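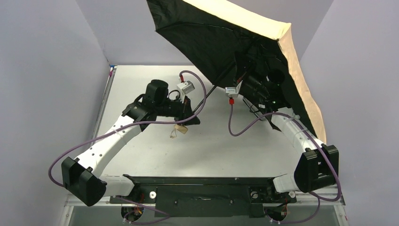

Section 7. Trying out and comparing gripper fingers on the two-arm bench

Revised 2026-10-01. Written by Leokadia Kalinowski, with corrections by Ingeborg Mayrhofer. Please keep a copy near the bench, and write in the margins if you find something we got wrong. We really do read the margins.

7.1 What this section covers

By now you should have both arms mounted, homed and talking to the controller (Sections 4 to 6). If you haven't got that far, please go back and finish those first. A finger comparison on an arm that hasn't been homed will give you numbers, and they will look perfectly sensible, and you will waste an afternoon on them the way I did.

In this section you will fit one set of fingers, check the cables and the wrist cameras, run a short series of holds with a long, thin object, and then do the same again with the next set. We compare three sets here: the Jotier flat fingers that we treat as our baseline, the Sorness ribbed fingers, and the Jakubowski soft pads. If you have brought your own, they can go through the same steps, as long as they fit the standard finger mount.

7.2 Before you start

Have these within reach:

The finger sets you want to compare, each in its own labeled bag
The small hex key that came with the gripper kit
A lint-free cloth
Your test object (we like an open umbrella, and there is more about that in 7.5)
A fresh comparison sheet, form 376

CAUTION: Stop the arms from the controller and wait for the motors to release before you put your hands inside the enclosure. An arm that is standing still may only be waiting for its next command.

CAUTION: When the motors release, an arm that is stretched out will sink. Send both arms to the rest position first, or support the wrist with one hand while a second person releases the motors.

7.3 Fitting the fingers

1. Send both arms to rest and release the motors.

2. Open the gripper by hand, slowly, until you feel the end stop. Please don't push past it.

3. Loosen the two finger screws and slide the old fingers off toward you. Put them straight back in their bag, even if you think you'll want them again in a minute.

4. Wipe the mounting faces. A crumb of dried glue under one finger is enough to tilt it, and then the pair will close at the tips and gape at the root.

5. Slide the new fingers on, press them back against the shoulder of the mount, and tighten the screws until they are snug. Snug is plenty.

6. Close the gripper by hand and look at it from the side. The two faces should meet along their whole length. The soft pads will bulge a little, and that is fine.

7. Do the same on the other arm. Both arms must carry the same set during a comparison.

NOTE: The finger offset changes with each set. Choose the matching profile in the Darkico controller menu before you power the motors again. If you pick the wrong one, the gripper will stop short of closed or squeeze much harder than you asked it to.

7.4 Checking the cables and the wrist cameras

Each wrist camera has its own purple cable, and these cables need more slack than you would expect. They have to follow the arm through every bend without pulling on the connector. On the other hand, a loop that is too generous will wander in front of the fingers at the worst moment, so there is some patience involved.

1. With the motors off, move each wrist gently through its full turn and watch the cable the whole way. If it goes tight anywhere, let out a little more.

2. Check that the red connector on each camera is fully seated. A half-seated connector often works until the arm moves, and then the picture drops out.

3. Follow the cable down past the shoulder joint and make sure it runs on the outside of the arm, where it can't be pinched.

4. Power the motors and open both camera views on the controller. Look for the fingertips in each view. If you can't see them, adjust the camera tilt before going on.

5. Run the slow approach program with nothing on the table. It brings the two grippers close to each other near the middle, and this is where loops of cable like to catch on a bracket. Keep one hand on the stop button, and stop at once if one arm's cable hooks over the other arm.

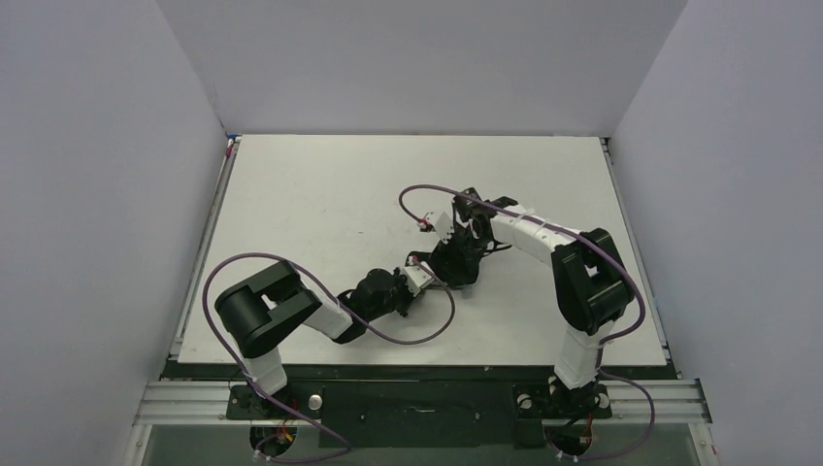 6. Back both arms away from each other, one at a time, and check the slack once more before you load anything.

NOTE: If the controller shows code 809, it has lost one of the cameras. Stop the arms, reseat the connector and restart the camera service. You don't need to home the arms again.

7.5 Running the comparison

An open umbrella is a wonderful test object, and I will happily defend it to anyone. The shaft is thin, the weight sits far from the place where you hold it, and the canopy hides a good part of the workspace from the cameras. A set of fingers that does nicely with blocks and cups can have real trouble keeping a shaft from turning.

1. Place the umbrella so the end of the shaft can be reached by the left gripper, with the canopy toward the right arm.

2. Close the left gripper on the shaft at the lowest force setting. Step the force up until the shaft no longer slides, and write that setting down.

3. Bring the right arm in slowly under the canopy. Keep it clear of the ribs - they are easy to bend.

4. Hold for the full program time, and note whether the shaft turned, slid, or stayed put.

5. Support the canopy with the right arm, release with the left, and send both arms to rest.

6. Repeat until you have seven holds for this set of fingers, then go back to 7.3 and fit the next set.

NOTE: Use the same umbrella for all three sets. Wipe the shaft between sets, as the soft pads can leave a faint film behind.

7.6 Filling in the sheet

Write down the force setting for every hold, including the ones that failed. Ingeborg asks that you also note which arm did the holding, as we would like to repeat the whole series with the arms swapped in November. Leave the sheet in the tray beside the controller and put the baseline fingers back on both arms when you are done.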